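Minutes, gripper build group
3rd June
Shared workshop, upstairs table

**1. Previous minutes**

Accepted with one correction: the spring order under item 4 was for the lighter gauge. The heavier springs from Kurkolport were never ordered.

**2. Hand-held pair, mechanical**

Both hand-held units are assembled to the current drawing. The left linkage had 1 mm of play at the pivot when first put together. A thinner washer took most of it out, and what remains shows only when the jaws are nearly closed. It was agreed to leave it until the next set of side arms is printed.

Print time for one set of arms is still too long to do two in an evening. The 18 per cent infill version was tried and flexed under a firm squeeze. The group will stay with the denser setting and accept the wait.

Finger pads: the softer compound grips paper well and marks easily. The harder one from Liem lasts longer and drops thin items. A member proposed mixing them, one of each per gripper. This was not favoured, as wear would be uneven and the jaw would drift off centre. Soft pads stay for now. Spare pads are to be cut in one batch, from one sheet.

**3. Pick trials at home**

Trials have moved from blocks to household rubbish. The task is to lift one item from a bowl, hold it clear, and put it down again without spilling the rest. Tissue, paper scraps and peel are the standard items. Peel is included for its stiffness and its slippery inner side; tissue for the opposite reason.

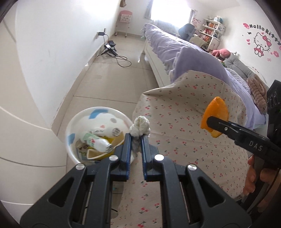

The target remains 70 clean picks per session before any change is made to the pads. A pick counts as clean if nothing else leaves the bowl. Two items lifted together are logged as a fault, even if both are put down properly. There was some discussion of whether a torn tissue should count. Decision: it counts if the larger piece is carried the whole way.

Trials on a soft surface give worse figures than trials on a table, as the bowl tilts when a jaw touches the rim. One member asked for a board underneath. Others preferred to keep the soft surface and log the two separately. The second option was carried, with a column to be added to the sheet.

**4. Motor drive**

The Drositora driver board has been returned and the replacement is on the bench. It holds position at low current but buzzes. The buzz stops when the update rate is raised to 300 Hz, at the cost of a warmer board. A small heat sink is to be fitted and the test repeated with the case closed.

The 1000 µF capacitor across the supply cured the resets seen when both motors start together. It is now part of the drawing. The wiring diagram has not been updated and still shows the old connector; anyone building from it should swap the two outer pins.

No motors will be fitted to the hand-held pair. They are for working out the motion by hand, and the added weight would change how they are held.

**5. Parts and storage**

The Zorar screws are used up. The cheaper replacements have a shallower head and strip if driven with the power tool, so hand drivers only. Filament is to be kept in the sealed box with the drying packs, lid clipped. It was found open again.

**6. Actions**

- Cut and bag spare soft pads.
- Add the surface column to the trial sheet.
- Fit the heat sink and repeat the hold test, case closed.
- Correct the wiring diagram.
- Price the heavier springs, delivery included.

**7. Any other business**

The bench-mounted version will not be started before September. A request to widen the jaw opening was held over, as it would need a new linkage and new side arms.

The next meeting will begin with item 4, which ran short of time.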